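To: pulix-users
Subject: Re: [pulix-users] bin rack pose drifts after planner update

Sorry for the delay, was on the floor most of the afternoon. Quoting the original so it's all in one place:

> After moving to the March build the bin pose from Pulix jumps
> between ticks and Grumix keeps replanning. Same rack, same blue
> bins. Anyone else? Is it the depth filter or the planner?

We get it too. Logged 589 pose updates and 136 of them were flipped to the wrong bin. Not the depth filter as far as I can tell — turned it off, no change. Two separate things, I think.

1. Held part not masked. The foam block dominates the lower center of the wrist view and the segmenter takes its top face for a shelf edge. Set mask_held_object to true and give it the real block size, the defualt is far too small.

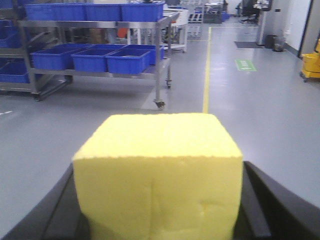

2. Bins all look alike. Same blue, same ribs, and the steel rail throws highlights that the edge fitter likes more than the rims. I now fit the rail first, then look for bins above and below it. Lilum has a prior for this, needs up to 16 ticks to settle.
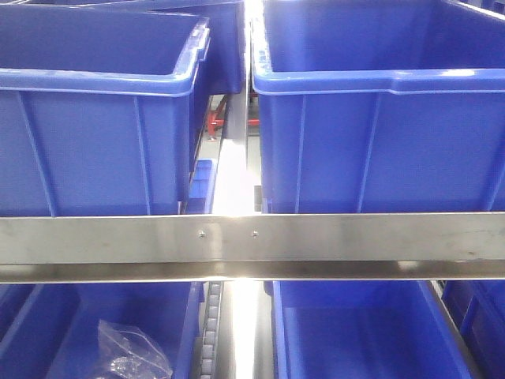 Fixed view, upper and lower tiers with the rail between.

Still open: uprights. With the fingers this near the steel bar the collision margin in Grumix matters a lot. It ships at 2 cm and the planner just gives up. Lowering it globally is a bad idea, so I've put a per-link override in the Bakhtiari branch, fingers only. Not merged, tests are a mess. Please dont run it at full speed. 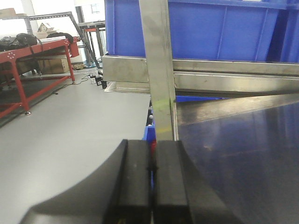
Bakhtiari replied off-list that the override should live in the scene file and not in the planner config, otherwise it gets lost on every reload. Fair point, will move it tonight.

Logs on request — too big for the list.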